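Section 4: Setting up your Hila pantry scale

Welcome back! If you have the tray clipped on and the batteries in, the fiddly part is behind you, and the rest can be done over a cup of tea.

1. Stand the scale on a firm, level worktop, well away from the hob.
2. Press and hold the round button until the display shows 0.
3. Put a full bag of sugar or flour on the tray, and wait for the figure to stop flickering.
4. Press the button once more to save.

Note: the display goes to sleep after 90 seconds, so don't worry if it fades while you are hunting for the flour.

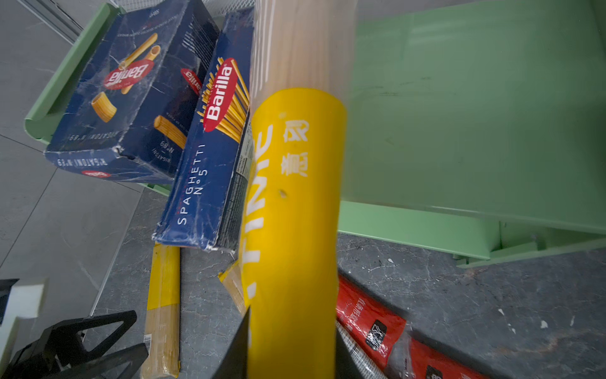
Storing a favourite weight is the bit our family at Kusteven uses most, and it is well worth the extra minute. Put your usual portion on the tray, press Store and choose a slot. Long foods are a little awkward, so lay them flat across the middle. Spaghetti held in a yellow band, or still in its dark blue Barilla box, should be taken out of its wrapping first, or you will be storing the weight of the packaging as well.

Caution: never load more than 3185 g. If the display reads FULL, lift everything off gently and begin again at step 2.

The Juhl bowl (part 1622) is sold separately and fits straight over the tray.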